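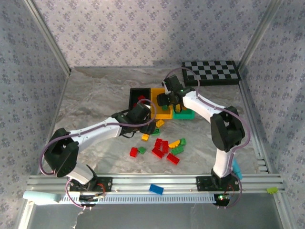

## 4. Hooking up the Dimo tow tractor to an aircraft

Read section 3 first if you havent done the daily walk-around. This part covers nose gear tow only, with a towbar. Pushback on a slope is in section 6.

**You need:**

- Towbar with the right head for the aircraft. Check the plate on the bar, not the paint color
- Spare shear pins, same part number as the ones fitted
- Chocks
- Headset, or agreed hand signals if the headset is down
- One driver, one brake rider in the cockpit, wing walkers as your station rules say

### 4.1 Before you move

1. Park the tractor clear of the nose, parking brake ON, selector in neutral.
2. Walk the towbar. Look at the head, the eye, both shear pins, tires. A bent pin is a bad pin - change it.
3. Check the aircraft is chocked and the brake rider has brake pressure. Get a verbal yes.
4. Fit the steering bypass pin if the aircraft uses one. Flag hanging out where people can see it.
5. Ground power off and cable pulled clear. Same for air start hose and stairs.

> **CAUTION:** Do not tow with a GPU cable still in the receptacle. Damage to the receptacle is not covered under the Zamdale warranty.

### 4.2 Connecting

1. Connect the towbar to the AIRCRAFT first. Lock the head, then pull on it by hand.
2. Raise the bar wheels with the hand pump, but only after the tractor end is pinned. Until then leave the wheels down.
3. Drive up in first gear, creep speed. Stop short of the eye.
4. Parking brake ON. Get the helper to line up the bar. Hands on the side grips, never in the hitch jaw.
5. Drop the hitch pin, fit the safety clip.
6. Pump the bar wheels up. Now chocks out, on the driver's signal.
7. Brake rider releases the aircraft brakes and says so.

Note: the Dimo has 4 hitch heights at the rear and one at the front. Use the one that keeps the bar closest to level. Front hitch is for pushback, you get a better view.

### 4.3 Towing

1. First gear until the aircraft is rolling. Ease on the throttle - most broken pins happen right here.
2. Keep to 4 mph on the ramp, less inside a hangar. Walking pace near other aircraft.
3. Watch the turn limit marks on the nose gear. If there are no marks, look up the limit in the aircraft manual before you start. Do not guess.
4. Finish with the nose wheel straight, and roll forward a few feet to take the twist out of the gear.
5. Stop gently. Brake rider sets brakes, chocks in, then disconnect in reverse order.

> **WARNING:** Nobody rides on the towbar or the tractor deck. Nobody stands between tractor and aircraft while either one can move.

### 4.4 If a shear pin goes

- Stop the tractor. Brake rider sets brakes on the word "brakes".
- Chock the aircraft before anybody goes near the bar.
- Change both pins, even if only one looks broken.
- Get the nose gear inspected before towing again. Write it up.

Never put in a bolt instead of a pin. Matheson bars take a different pin from the Zamdale ones and they will allmost fit each other. Almost is no good.

### 4.5 Torque and pressures

| Item | Setting |
|---|---|
| Hitch bracket bolts | 90 ft-lb |
| Tractor tires, cold | 70 psi |
| Hitch bracket recheck | after first 12 hours of use |

Pins, clips and bar heads come from the Wurnport parts counter. Ask for Angus Mackay and have the tractor serial number ready - plate is on the left side of the dash, under the light switches.

Battery and charging, go to section 5.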